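4.2 False alerts on the Rorno unit

Last updated: April

We ran the Rorno detector on the Bristdale loop, 51 drives, same car, same windshield mount. City mode off for the first half, on for the rest. Sensitivity left at factory setting (Durán wanted it lower — see Section 5). Most K band alerts came from door openers at the shopping strip and from blind spot radar in passing cars. Ka band was quiet, 2 alerts total, both real.

Each alert was logged by the passenger with a button press, then matched to the GPS trace. Matching was done by hand by D'Amico and Navarrete. Where they disagreed the alert was droped from the count. We did not try to rate alerts by loudness, the volume knob on the Rorno drifts and there is no readout.
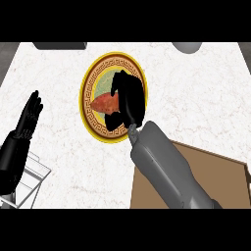

Figure 3. Rendered still: sweet potato on a plate with a Greek key band, marble countertop.

The city mode result is the one we care about. With it on, door opener alerts fell off sharply, but lead time on real K band sources also got shorter. Worst on the downhill stretch by Gallardo, where the road bends and the signal comes late anyway. Drivers there had little time to react. At 50 mph a late alert is close to useless.

Laser not tested. The Staltine unit, used as a check in the second half, picked up the same door openers and missed one real source that the Rorno caught. One miss is not much to go on. Hellström and Troncoso plan a longer run with both units mounted side by side — intereference between them has to be ruled out first.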